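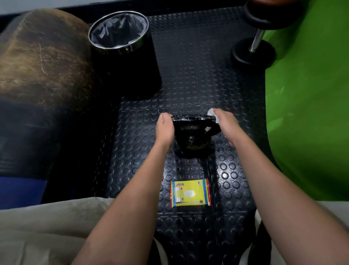 We use cookies to keep you signed in. Accept / Manage preferences

Mulligan cell notebook
Thursday, entry 44
Posted by: day bench

Great day on the cell! The Mulligan lifted the kettlebell off the mat, carried it to the scale and set it down again 119 times in a row without a dropped grip, and I have wanted to write that sentence since January.

What changed: mostly cleaning, plus one setting. Monday's log had the left finger pads slipping on the handle, always late in the lift, when the wrist rolls over. I had been blaming the Bivix wrist unit and was ready to pull it. Before doing that I wiped down the pads and the handle and ran the slip test again. Slip count went from 5 to zero. So the wrist stays where it is (sorry, Bivix).

New routine for the weights, please stick to it:

Wipe the whole handle before the first run and again at lunch. Get the underside of the loop too, the fingers close there. Used wipes go in the bin, never on the mat - the floor check reads anything pale as an obstacle and the cell goes into hold.
Don't scrub at the chipped spots on the handle. More paint comes off and then it ends up in the pads.
Pads get a dry cloth only. The wipes leave a film on the rubber and it takes an hour to go away.

The setting: grip force was at 413 on the Flivley controller, left over from the dumbbell runs. I took it down in small steps until the handle started to creep, then came back up one step. The motor hum at the top of the lift is gone, and the left gripper housing is barely warm after a full morning. I really thought it would need to go the other way! Saved as the kettlebell profile. The dumbbell profile is untouched.

Also did while the arms were parked:
- retorqued the four base bolts, one was a quarter turn loose
- rerouted the left gripper cable so it no longer rubs at the elbow
- zeroed both shoulders, right one was a hair off, no idea for how long
- cleaned the camera window

Still open. The studs on the mat make the kettlebell rock a little if it lands off center, and the next pick then starts from a tilted handle. It recovered every time today but I don't love it. Womevham sells a flat insert that might do, I asked for a sample. Chalk on the pads is a no, it gets into the finger joints.

Next run is the same test with the right arm leading. Spare pads are in the second drawer, two sets left, and I put more on the order sheet.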